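4.2 Storage of cleaning textiles and moisture retention in shared kitchens

The second strand of the study dealt with what happens to cloths and sponges between uses. Earlier sections treated the washing-up itself (water volume, detergent dose, contact time). Storage has received less attention in the literature on shared housing, and where it does appear it is usually reduced to a yes/no item in a questionnaire. We wished to know where textiles were kept, what they were kept against, and how long they held enough water to support growth at room temperature.

Households were recruited at two sites, Trenby and Pikberg. Both consist of blocks in which between four and nine residents share one kitchen. The Trenby blocks have extractor fans wired to the light switch; those at Pikberg rely on a window and a passive vent above the hob. In total 139 kitchens returned a complete storage record. Kitchens that took part in the washing-up measurements but returned no storage record are excluded from this section and from Table 6, although they remain in Tables 2 to 5.

Each storage record was made by the resident whose name came first on the kitchen rota. The resident noted every cloth, sponge and brush within arm's length of the sink, its resting place, and whether it was spread, folded or bundled. The terms were defined on the back of the sheet. "Spread" means a single layer with air on at least one side. "Folded" means two or more layers with matching edges. "Bundled" covers everything else. Pilot work at Bustos had used a fourth term, "wrung", which was dropped when it proved to be a statement about the user's actions and not about the cloth.

A total of 587 items were recorded. Two further brushes had been entered on the Trenby sheets with no resting place, bringing the raw count to 589; these were removed before analysis. Items were weighed on arrival and again after drying at 60 °C to constant mass. Moisture content is given throughout as mass of water over dry mass. Weighing was carried out with the same Workex bench scale at both sites, checked against a reference mass at the start of each session. Sponges with a bonded scouring layer were weighed whole, which lowers their apparent moisture content slightly compared with plain sponges of the same volume.

Resting places were grouped after collection into five classes: rail or hook, tap or sink edge, flat worktop, open vessel, and closed vessel. The class "open vessel" includes bowls, tubs, jugs and drained baskets. It was not foreseen in the pilot, in which residents were offered only the first three classes and a blank line. Enough of them used the blank line to describe a bowl or tub that the class was added for the main study. Closed vessels (lidded boxes, and under-sink buckets with a lid) were too few for separate treatment and are reported together with open vessels in the moisture model.

The result is not surprising in direction. Bundled items held more water than spread items in every class of resting place and at both sites. The difference between folded and bundled items was smaller, and at Trenby it was within the error of weighing. Resting place had an effect of its own after the state of the item was taken into account. Items in vessels dried more slowly than items on a worktop, and the gap widened at Pikberg, where overnight humidity was higher. We attribute this to still air within the vessel wall and to contact between items. A sponge and a cloth kept together form one damp mass, and the drier of the two takes up water from the other until they are close to balance. The point matters for advice to residents, as a fresh cloth placed in a bowl with a used sponge cannot be assumed to stay fresh.

Neighbouring objects were recorded in free text. Chopping boards were often named, probably because they are stored upright at the back of the worktop in the same space used for cloths. A board standing beside a vessel limits air movement on that side. It also offers a surface to which splashes or a trailing cloth may carry water, and wooden and bamboo boards take up water at the lower end grain if left standing in it. We did not sample boards for moisture or growth, and no claim is made here on either. Figure 7 shows an arrangement of the open vessel class with a board next to it.
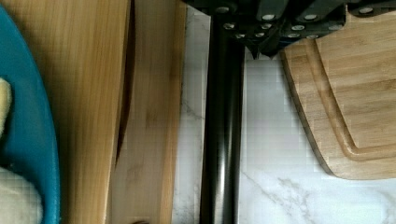

Figure 7. Open vessel storage: a yellow sponge-like cloth and a bundled off-white cloth in a blue bowl, with an upright bamboo cutting board alongside.

Two limits of the method should be noted. First, the record captures the kitchen at one time of day. Residents were asked to complete it before 10 a.m. and before the first washing-up, so the values describe overnight drying and say little about the hours between meals. A small repeat series in June, in which nine of the Pikberg kitchens completed a second sheet in the evening, gave higher moisture in all classes but the same order among them. Secondly, the resident who filled in the sheet may have tidied beforehand. If so, the share of bundled items is an underestimate, while the relation between state and moisture should be unaffected – the items were weighed as found on the sheet, and a cloth spread shortly before weighing would still carry its overnight water.

The coding of free text was done by one reader and checked by a second. Disagreements mostly concerned colanders, which drain but do not hang, and were settled by placing them with open vessels. Moving them to the worktop class instead changes the estimate for vessels only slightly and leaves the order of classes intact. The coding sheet was drawn up by Shayne McKinnon and is available on request.

Section 4.3 takes up replacement intervals, using the same kitchens and the same item numbers.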